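Drondus Laboratory Automation
Teaching the workcell by remote control: a short thread on the May update.

1/ The Umen team has completed its second round of remote demonstrations in the simulated workcell. Operators guide the arm by hand controller from their own desks, and each motion is stored for later training.

2/ The task is plate transfer between the storage shelf and the liquid-handling deck. Two operators, Ysaline Jacquet and Quentin Masson, recorded 1,231 demonstrations. Of these, 519 were kept after review.
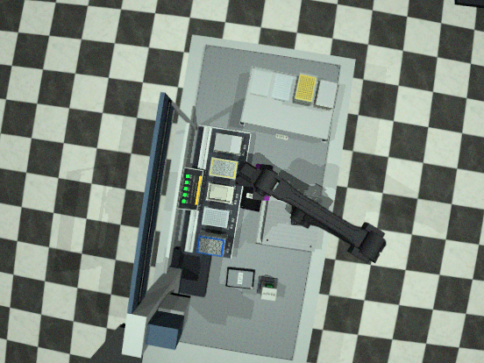
Last edited in May, 4:10 p.m.

3/ The approach to the deck remains the most demanding portion. Labware positions are close together, and operators are asked to slow the arm before the gripper comes level with the column of plates.

4/ Demonstrations with a long pause or a second attempt at the grasp were set aside – they will be reviewed separately by Žofie Ondrejka.

5/ Operators wishing to take part in the next round should complete the Plindance controller training first. Requests may be sent to Marcelle Mallet.

Comments (3)

Noémie Perrin
Will the rejected runs be released as well? We would find the second attempts useful.

Drondus Laboratory Automation
Thank you for your question. A decision will follow the review.

picard_bench
Is the yellow tip rack on the shelf part of the task or only the plates?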